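Kostero Gripper Comparison, Tabletop Food Set

Contents
README.txt (this file)
episodes/
calibration/
labels.csv
CHANGES.txt

Summary
484 episodes of a single arm moving bread, plates and trays on a table. Each task was run with two grippers so the results can be compared: the Dillholm two-finger (narrow, pointed tips) and the Itau soft pad. Arm, controller and head camera are the same throughout. Recorded in April by Yaw Wumbei and Chaiwat Inthanon.

Tasks
slice_to_tray: pick up one slice of bread and set it down on a tray
slice_to_plate: the same, with a plate as the target
stack_separate: take the top slice off a stack of two and leave the other where it is
plate_shift: push a plate clear of a tray without lifting it

Start layouts are not tidy on purpose. Plates may overlap trays, and slices may hang over a rim. We wanted starts where the fingers can't simply come down on a free edge.

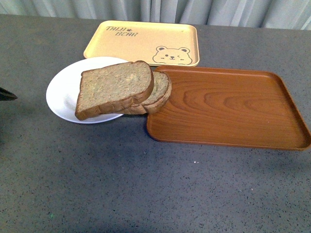

Bread is real sandwich bread and gets replaced when it tears or goes stiff. Stiff bread is much easier for both grippers, so if you collect more episodes to add to these, please use fresh loaves. The column bread_age in labels.csv gives hours since the bag was opened.

Camera
Head camera only, 2 exposure settings, listed per episode. The wrist camera was dropped early on - its cable kept catching on the Dillholm mount. Images are color, no depth.

Labels
success: yes, no or partial
damage: none, dent or tear
gripper: dillholm or itau
operator: yw or ci

"Partial" means the item reached the target but was still touching something else. Yaw and Chaiwat labeled their own runs, then swapped 40 episodes and checked each other. Most disagreements were over dent versus none.

Known problems
Gripper force is in raw controller units. Values above 600 are clipped.
Some itau episodes begin with the fingers already half closed. They are marked late_open.
The Kamolrat controller logs drift slightly against the video. Use the offset in calibration/ before lining them up.

Last updated Saturday, June 13, 2026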